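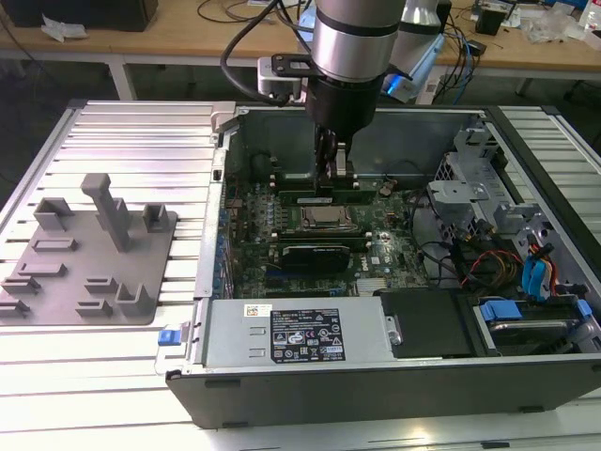

Figure 2. Desktop tower opened on its side, with a memory module seated on the board.

3.2 Booking records. Records of crewed day sails were taken from the Hinojosa marina office, where two charter firms, Zoter and Calby, kept their bookings for the season beginning in April. The firms logged 445 trips between them, and 27 were left out of the analysis as they had no return time. Zoter kept its bookings on an office desktop of the ordinary tower kind, with a separate graphics card and the memory seated in a slot on the motherboard, as in Figure 2, while Calby used paper sheets, which Barrera typed up by hand. Each entry gave the skipper, the boat, the party size and the time of leaving the berth. Trips sold through hotels were coded separately, following Rosales and Barajas. Where a skipper had changed the route because of wind, we kept the route first booked and marked the change in a second column.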